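Fit-out notebook, bathroom mock-up, August

Morning, just after 9. Kettle on, radiator off, and a good long look at the vanity before anyone put a tape on it. I like to do that when I can, because once the measuring starts I stop seeing the thing and only see the numbers.

The color temperature question first, as it has been hanging over us since the Gosport job. The drawings for the alcove light give 3000, and the meter this morning gave me 2953 with the room door shut and the ceiling light off. I am very happy with that and would leave it alone. With the ceiling light on as well, the tile warms up nicely and the grain in it reads as wood from the doorway, though up close it is plainly tile, and I don't mind that a bit. Firna sent two samples of the gray-brown and we went with the darker one. I was doubtful at the time (I wrote as much a few pages back, rather grumpily) and I take it back now.

What I still don't love is how the light falls off toward the corners. The middle of the alcove is lovely and bright and then it goes soft at either end. For a shelf that's fine, even restful. For somebody trying to put in a contact lens while standing off to one side, perhaps less so. I'd like to try the strip from Drikura, which comes with a deeper diffuser, before we settle. Dimmed down from 100 in steps of 5, the present one behaved itself all the way and I heard no hum, even with my ear nearly on the ledge.

Next, laying out the counter. I spent longer on this than I meant to - it is a pleasant sort of job, like setting a table. Black tray on the left, soap dish on the right of the faucet, and as much bare quartz as possible in between. The Sepúlveda rooms had everything crowded on one side and you could hardly put a toothbrush down.
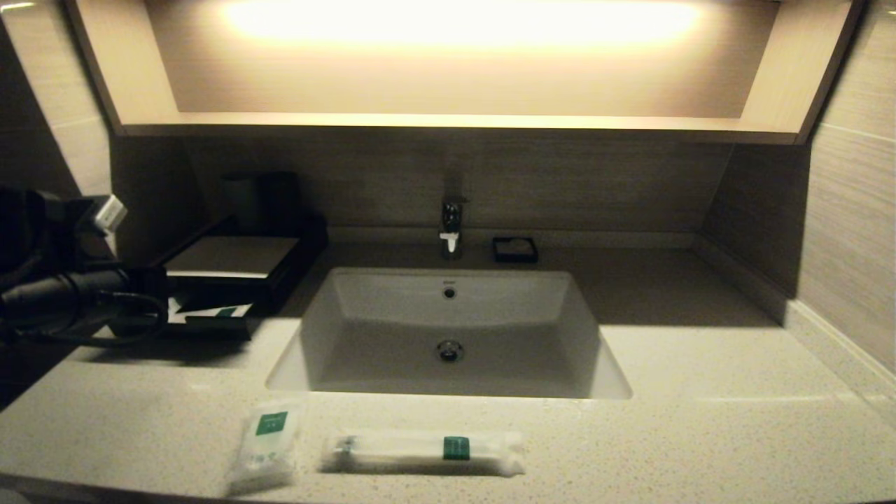
Photo: Gosport notebook, bathroom mock-up

The tumbler is my one regret. It's dark, it stands at the back of a black tray, and it more or less disappears into the shadow there. A clear glass one would catch some of the light, or we could bring it forward a little. The small bar of soap does so much better, pale on its black dish, and you find it straight away.

Basin: no complaints. Deep enough to rinse a shirt in, which I always think of when I'm looking at a hotel sink, having rinsed a good many.

Still to do: ask Firna for spare tile from the same batch, borrow a clear tumbler from the kitchen cupboard, wipe-down test on the quartz with coffee and toothpaste, and get the Drikura strip in before the next walk-through. Meter is back in the top drawer, needs a new battery.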